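Okay so I've spent most of June thinking about play food and I need to put it somewhere, so it's going here. Mute me if you don't care about tiny strawberries, I get it

Background: my sister's kids are at my place a lot, I have a whole shelf of pretend kitchen stuff, and it had turned into one giant bin. One bin! You wanted a lemon, you dug for a lemon. You wanted the lid to anything, good luck

The bin was mostly hand-me-downs plus whatever I grab at Zinddale, the big thrift place past the outlet stores. It's 23 minutes from me if I hit the lights right and I have never hit the lights right

For anyone who hasn't been, Zinddale sells toys by the bag. Clear bags, stapled shut, and you can't open them before you pay. So you stand there squishing a bag trying to work out if that's a croissant or a shoe

(Once it was a shoe)

My last trip I spent $27, and that was for a LOT of bags. I was very pleased with myself until I got home and had to find somewhere to put it all

First thing I did was dump everything out and pull the stuff that has no business being in a kitchen. Dominoes. A doll brush. Half a dinosaur. A remote for a TV I haven't owned in years, so that mystery is solved

Second thing was washing it. Hard plastic goes in the sink with dish soap and an old toothbrush. The toothbrush matters for anything with seams, like grapes or corn. Corn is disgusting. Do not look closely at secondhand toy corn

Please don't put the hollow squeaky kind in the dishwasher. They fill up with water and then they pee on you for a week

Someone asked last time about stickers. Cooking oil on a paper towel, let it sit while you do something else, then soap. The Zinddale price stickers need two rounds and some bad language

Then you sort. I tried sorting by food group the way a grown-up would and the kids did not care one bit. They cook with a banana and a hamburger bun in the same pot and call it soup, and I've eaten that soup, many times

So I quit doing food groups and went by meal. A breakfast tub, a picnic tub, a "restaurant" tub. Anything left over is in a tub called Extra, and naturally Extra is the only tub anybody wants

I had a long argument with myself about where ketchup goes. Ketchup is picnic. Ketchup is also breakfast in this family (I'm not taking questions). I ended up putting it out on its own and letting everyone help themselves, like a diner

Favorite finds so far, no order: a pretzel with every grain of salt painted on, a pie slice that sticks to the rest of the pie with velcro, a little milk carton with a door in the back for no reason

Least favorite: the fried egg. Every set has a fried egg. I have so many fried eggs. I could tile a bathroom

About the scale thing, I do have opinions. Toy sets never agree on how big food is. You'll get a strawberry the size of a real one next to a turkey the size of a thumb. I used to toss the weird sizes and now I keep them, they get used more than the "right" ones

What I did NOT keep: anything cracked, anything sticky after two washes, anything that could fit inside a toilet paper tube. That last one is for the littlest cousin, who will put anything in her mouth and look you in the eye while she does it

Now dishes. This is the part where I got snobby. Thin toy plates drive me up the wall, they skid all over and then there's crying. I like a big heavy-feeling plate with a bit of a rim so the fruit stays on

And the pots should look like pots. My niece knows the difference between a pan and a pot and she will tell you

I'd been looking at the Sarkia kitchen sets for the longest time because they come in those soft greens. Then I looked at the price and closed the tab. Then I opened the tab again. You know how it goes

There are 2,641 play kitchen listings on the resale app in my area right now. I know because I scrolled until my thumb hurt, looking for a green colander. Mostly it was people selling the one with the missing sink

Anyway a green theme is just better. I don't know why, it makes a messy table look like somebody meant it. Green, some blue, a couple of black pieces, and then the fruit does all the bright stuff

Also, a strainer is the best toy in any kitchen set. It holds fruit, it's a hat, it's a boat, it's a bed for a bear. If you're buying for a kid and you can only get one piece, get the strainer

Mug is second. Every kid will bring you coffee forever if they have a mug. I've had nineteen thousand coffees and they're all "hot careful"

Okay, the table. White top, which I recommend for sorting by the way, you can find a loose strawberry from across the room

Plate in the middle, fruit around it, strainer, ketchup:

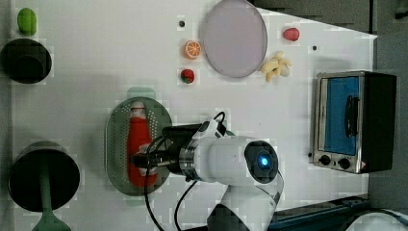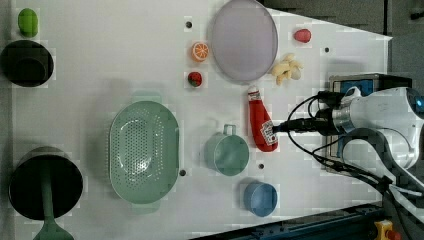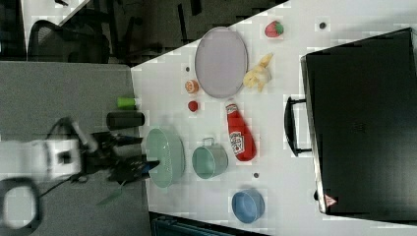
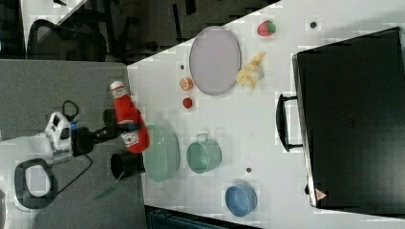 So the question I'm stuck on is whether to leave things out or put them away between visits. My sister says put away, every time, or they stop seeing it. I say if it's put away I'm the one who has to get it out at 7 in the morning

We tried a middle version. A few things stay out, and the tubs live on the low shelf with the lids off. Lids are the enemy. A kid will never put a lid back on anything and neither will I

Labels: I drew pictures on masking tape. My pancake looks like a manhole cover but they know what it means

A couple of you asked what I'd buy new if I was starting from zero. Not much! Fruit is everywhere secondhand. Cups too. I'd buy the cookware new, because handles are the first thing to go and the thrifted ones wobble

And a tray. Everybody forgets a tray. You need something to carry the restaurant order on or it all comes over one item at a time and lunch takes an hour

Felt food, since it came up in the replies: beautiful, I love it, I can't have it. The dog thinks felt is for him. We lost a whole felt sandwich, one layer at a time, over a weekend

Wooden food is great for the cutting kind, with the velcro, but check the velcro before you buy. If it's full of hair it won't hold. You can pick it clean with a pin while you watch something. I did a whole watermelon during one movie

The paint on older wooden stuff worries me, so if I can't tell how old it is I leave it. There's always another bag

Also in the replies, "how do you stop it all ending up on the floor." I don't. It ends up on the floor. I have a dustpan that's only for play food and at the end of the day it all goes in there and then back on the table to get sorted again. If the floor is carpet you'll be picking peas out with your fingers, sorry

(Peas. I forgot to talk about peas. Loose toy peas were invented by somebody with no children in the house. I gave ours away and I hope that family forgives me)

There's a swap coming up at the rec room on Delacroix, the one with the blue doors, if you're anywhere near Tatthorpe. I'm taking the fried eggs. I'm taking all of the fried eggs

What I want from the swap: a whisk, a proper toy kettle, and anything that's bread. We are so low on bread. We have one baguette and it's a sword most of the time

If you've got a cash register that still dings I will trade you very well for it. I'll throw in the pretzel. No I won't, I take that back, I'm keeping the pretzel

Oh and somebody messaged asking about menus. Yes, do menus! Fold a piece of card stock, draw the foods you've got, let the kids do the prices. Ours has soup for a million dollars and cake for free, so guess what everyone orders

We laminated the first one and then wanted to change it right away. So now it's a plain card in a plastic sleeve - you can write on the sleeve with a dry erase marker and wipe it off when the chef changes her mind

The order pad was a bigger hit than the menu. Any little notepad. My nephew can't write yet so it's pages and pages of squiggles, and he reads them back to you very seriously. If you correct him you have to start your order over

Money, I've given up on. We use buttons

Next job is the pretend fridge, which has a door that hangs off one hinge and has done so as long as I've owned it. I've got the screws. I've had the screws since winter

After that I want to sew a couple of small aprons out of an old tablecloth, if I can find where I put the bias tape. If anyone has a pattern that fits a four year old and doesn't tie at the neck, send it over. Ties at the neck make me nervous, I'd like snaps or an elastic

Will post the swap haul when I get back, unless it's all eggs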